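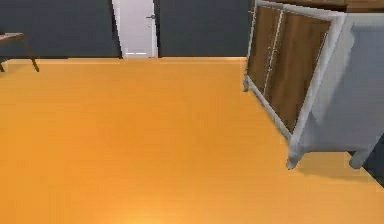 Tag der offenen Tür bei Studio Cuvska, Nachbericht

So, endlich komm ich dazu. Donnerstag, 28. März 2019, Bahn verspätet, Kaffee vergessen, trotzdem pünktlich zum Einlass da. Wer hier schon länger mitliest, weiß ja: "Gulleck" war mein Anime des Winters, im Januar hab ich drei Beiträge dazu geschrieben und ihr habt fleißig kommentiert. Also musste ich hin.

Begrüßung durch Periklis Galanis, Regie. Kurz, sympathisch, etwas heiser. Dann Kleingruppen. Unsere ging zuerst zu den Storyboards – ganze Flurwand voll mit Folge 3, der Bahnhofsfolge. Viele Szenen waren im Board deutlich länger. Der Abschied am Gleis zum Beispiel: im Board drei Seiten, in der Folge ein Blick und Schnitt. Find die kurze Fassung stärker, meine Sitznachbarin sah das komplett anders. Lange Disskussion auf der Treppe. 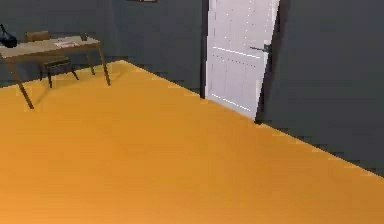

Hintergründe und Farbe

Mein Highlight. Sotiris Pappas macht die Hintergründe, alles erst in Gouache, dann gescannt. 716 Stück allein für die erste Staffel. Er hat uns die Farbskripte gezeigt, pro Folge ein Streifen. Bei Folge 8 kippt alles ins Grünliche, genau ab dem Moment wo Tessier lügt. Ist mir beim Gucken nie aufgefallen!! Muss ich nochmal sehen.

Fotografieren am Tisch war nicht erlaubt, verständlich. Papier anfassen auch nicht (hab gefragt).
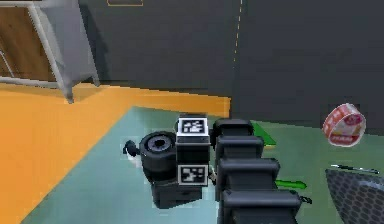

Danach Ton. Winziger Raum, viel zu warm, aber die haben uns die Regenszene einmal ohne Musik vorgespielt und ich hatte Gänsehaut. Ohne Musik klingt Tessier viel älter, irgendwie müde. Hätte ich so gelassen.

Fragerunde

Staffel zwei: keine Antwort, nur Grinsen. Dafür das neue Projekt, "Flallo", Kurzfilm, komplett ohne Dialog. 2.000 Zeichnungen sind wohl schon fertig, Termin gibts keinen. Galanis meinte, er wolle mal was machen, das man nicht erklären muss. Bin gespannt und bisschen skeptisch, seine Dialoge sind ja grad das Gute.

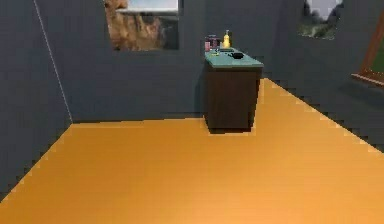 Studio Cuvska, Tag der offenen Tür

Am Shop noch das Artbook mitgenommen, Auflage 100, meins ist signiert. Scans gibts keine, fragt nicht. Die Rezension zu Folge 8 schreib ich neu, kommt die Tage.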